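Kahsay Residents' Help Pages
Kitchens and Shared Areas

Placement of a dish-drying rack on a cloth-covered table

Posted by Suleiman Ugwu
Views: 3,256

I am responsible for the furnishing of a small staff kitchen in which the counter beside the sink is too short to hold a drying rack. The proposal is to place the rack on a table against the adjoining wall. The table is covered with a cloth, which management wishes to keep, as the tabletop beneath it is marked.

I would be grateful for guidance on two matters. First, is it acceptable to stand a drying rack directly on cloth, or should a tray or mat be placed underneath? Second, should the rack run along the wall or project toward the front of the table? The kitchen is used by two shifts, and the heaviest use falls between noon and 1:30 p.m. Any replacement items must be ordered by Wednesday.

Torquil Swanson
Posts: 2,748

A rack may be placed on cloth provided that water does not reach the cloth in any quantity. The deciding factor is the base. A rack with a solid tray and a raised rim will hold the drips from an ordinary load of cups and plates, and the tray can be emptied at the end of each shift. A rack made only of open wire will pass all of its water to the cloth, and from there to the tabletop. If yours is of the open kind, a waterproof mat is required, and it should extend past the rack on every side.

With regard to direction, I recommend that the rods run from front to back as seen by the person loading it. Plates can then be set between the rods and removed without reaching across other items. Leave a hand's width between the rack and the wall so that air can pass behind it.

The cloth itself should be lifted once a week and the table allowed to dry. Cotton cloths of the Dandier type may be machine washed. We have kept a pair of them in rotation since April without difficulty – one in use, one in the laundry.

Fergal Lenihan
Posts: 12

Just get rid of the cloth. A marked table is still a table.

Tsz-kin Shih
Posts: 800

I am in general agreement with Mr. Swanson. The arrangement below corresponds to the one he describes, with a tray-type rack standing directly on the cloth. 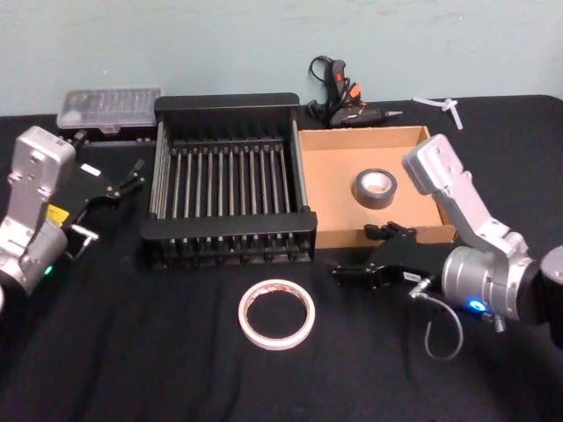

Black drying rack with grey metal rods, on a table covered in black cloth.

I would add two points. A dark cloth does not show damp readily, and the area under the rack should therefore be checked by hand. Cardboard boxes should also be kept well away from the rack while dishes are draining, as the bottom of a box will take up water and may leave a stain on the cloth.

For a kitchen serving two shifts, one rack is sufficient if dishes are put away before the second shift begins. A notice to that effect, posted at eye level above the table, has proved adequate in our building.

Suleiman Ugwu

I thank all who replied. The existing rack is of the open wire kind, and a tray-type replacement has been requested. The cloth will remain for the present.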